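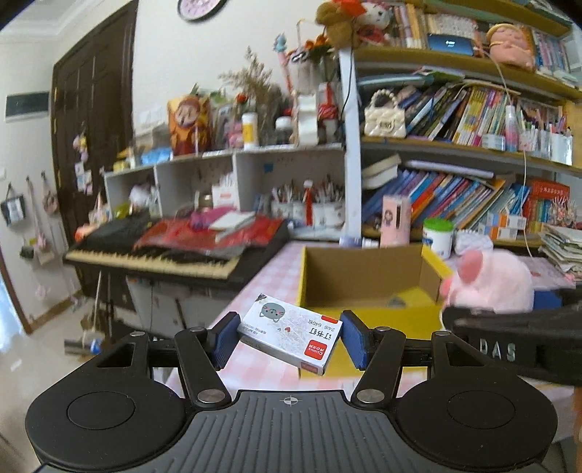
Caja de grapas Comix 24/6 entre las mordazas, con la caja amarilla abierta detrás.

Llevo desde octubre reuniendo demostraciones para Baleo, el modelo de manipulación que entreno en casa. La tarea de este bloque es de recogida: tomar objetos pequeños de una mesa y meterlos en una caja de cartón. El conjunto va por 664 episodios válidos. De cada sesión de 90 suelo descartar 4, casi siempre por pérdida de seguimiento en el arranque.

Trabajamos con pinza de mano, sin brazo. El operador ejecuta el movimiento, se registran la trayectoria y la apertura de las mordazas, y la conversión al espacio articular se hace después con Nevlow. La ventaja es el ritmo. El inconveniente es que una persona gira la muñeca de formas que el brazo luego no puede reproducir, y esos tramos hay que filtrarlos.

La caja de grapas es un objeto más incómodo de lo que parece. Es ligera, tiene caras planas y, si se agarra fuera del centro, cabecea entre las almohadillas azules. En la foto va inclinada, con el extremo derecho más bajo y el texto casi del revés. Conservo esos episodios. Si solo entran agarres bien alineados, la política no aprende a soltar un objeto torcido.

Las sesiones con 2 pinzas dan otro problema, el de la sincronía. Irkodar sella cada flujo con su propio reloj y el desfase crece a lo largo de la toma. Ahora hago un cierre simultáneo de mordazas al empezar y otro al terminar, y corrijo la deriva por interpolación lineal. Para episodios cortos es suficiente.

Tampoco despejo el fondo. Estanterías llenas, peluches, el teclado del piano, el mantel de cuadros: todo se queda. En la primera tanda usé una mesa lisa y una pared blanca, y la tasa de acierto cayó en cuanto cambié de habitación.

Las etiquetas siguen siendo manuales. Marco inicio de aproximación, contacto, elevación y suelta. Mazurek propone los cortes a partir de la apertura de la pinza, pero con objetos finos confunde contacto y elevación, así que reviso cada episodio antes de exportarlo.

Pendiente para el próximo bloque: variar la altura de la caja de destino y repetir la tarea con la solapa a medio cerrar.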